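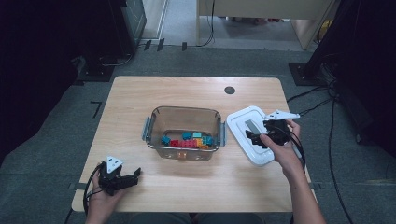 Handheld pair, right unit drops tracking on the lid
Forum: Build and Upkeep > Teleop and handhelds

flistik_fan_37
Looking for ideas before I take the thing apart again. Station is a wooden table on carpet, two black wired handheld grippers, white triangular marker plates on top. Task is box of blocks, put the lid on, latch both sides. Left unit is a saint. Right unit loses its plate whenever I roll my wrist to pick up the lid, and then the pose jumps like it saw a ghost. Already redid the calibration. Twice. Enjoyed neither.

Sturdale
Check the plate screws. On ours they back out after a week of people setting the grippers down like beer mugs. Half a turn of play at the base is plenty to give you a jump.

flistik_fan_37
Checked Monday. Tight. I also put thread locker on them, so I expect to be buried with those plates.

oldsolder
It's the lid. You have a white plate over a white lid. Put dark tape on the lid and go home early.

Tokgöz
Disagree. The pattern on the plate is dark and it is printed on a white plate. If white on white was the whole story it would drop out when the gripper is level over the lid, and OP says it happens on the roll. Sounds like viewing angle to me. Tip the plate far enough and the pattern is a smear.

oldsolder
I've run one of these for 24 months and I say lid.

Tokgöz
And I say angle, and mine is free to test. Roll the wrist over bare table with no lid anywhere near it.

Sturdale
While you two fight, where does the right cable go? With a short lead you end up twisting the whole gripper against it without noticing. We gave ours a loop of slack and half the "tracking" problems moved out.

flistik_fan_37
It trails down past my hand and off the right side of the table. There's a grommet hole in the tabletop that I have been ignoring out of principle.

Sturdale
Don't use the hole. It's at the far side, so you'd be dragging cable across the lid. Clip it at the near edge and leave slack.

Fellilness
Also wipe the jaws and run the open/close check after you move any cable. I skipped that once and recorded more than 1,000 grasps with the zero off. They are very consistent. They are all wrong.

flistik_fan_37
Update. Rolled it over bare table, no lid, 9 tries. Dropped on most of them. So angle, sorry oldsolder. Then I clipped the cable with a fat loop and it dropped less, which I guess means I was over-rolling to fight the lead.

oldsolder
Try it with the tape anyway.

Tokgöz
Shim the plate back toward the camera a little. Recalibrate after, obviously.

flistik_fan_37
A third calibration. Wonderful. Anyone know what gets thread locker off without melting the plate?

Sturdale
Heat on the screw head with a soldering iron, short touches. Keep the tip off the plastic.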